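Komwood Residents' Handbook
Laundry Room and Linen Care
Section 4: Folding and Putting Away Knitted Items

This section applies to all residents using the shared laundry room on the ground floor. It covers T-shirts, jersey nightwear, light jumpers and other soft knits. Sheets and towels are dealt with in Section 5.

Before you begin

Wipe the folding surface with a clean cloth. Remove rings and bracelets that may catch on knitted fabric. Residents are asked to fold one item at a time and to keep the remainder in their own basket, so that the surface is free for the next person.

Items should be fully dry before they are folded. Check the underarm seams, the neckband and the hem, where moisture remains longest. A garment that is still damp at the seams should go back on the airing rack for 50 minutes and be checked again.

Opening out a crumpled item

Knitted garments tend to come out of the basket in a bunch, with sleeves and hem hidden among the layers. Shaking them hard stretches the neckline. The following method is preferred.

1. Place the item on the surface as it comes and look for a single raised fold near the outside of the bunch.

2. Take a small pinch of that fold and lift it gently. Let the rest of the fabric hang or slide under its own weight. Do not pull against resistance.

Deep folds in soft turquoise knit fabric:

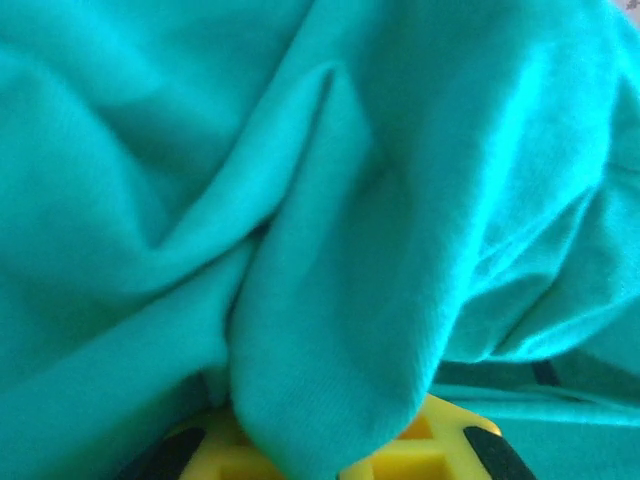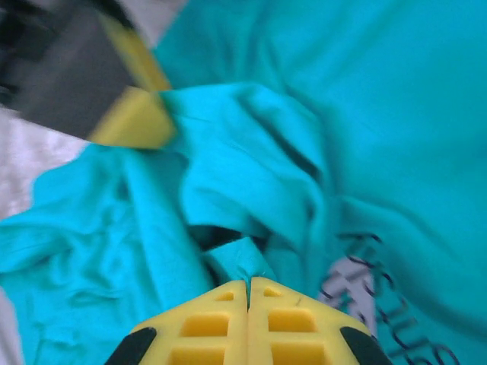

3. When an edge appears, follow it with the fingertips until a seam or corner is reached. A hem is the easiest to work from. The shoulder seam will also serve.

4. Hold two corners and lower the garment on to the surface, front side down. Smooth it with the flat of the hand from the centre outwards.

Folding

Bring each side in to the middle, laying the sleeve straight down the back. Fold the lower third upwards, then fold once more to the neckline. The finished item should fit the shelf without bending. Heavier knits may be rolled.

Creases that remain after smoothing can usually be left. Where ironing is wanted, turn the garment inside out and follow the care label. The iron must be returned to its stand and switched off at the wall.

Storage and unclaimed items

Darker and brighter colours should be kept out of direct sunlight, including on the window shelf. Anything left in the laundry room overnight will be placed in the Requena cupboard beside the door. Unclaimed clothing is passed on each February.

Enquiries about this section should be made to Elfriede Oltmanns, Household Services, on extension 117. Faults with the dryers are reported separately, on extension 1357, between 9 am and 4 pm.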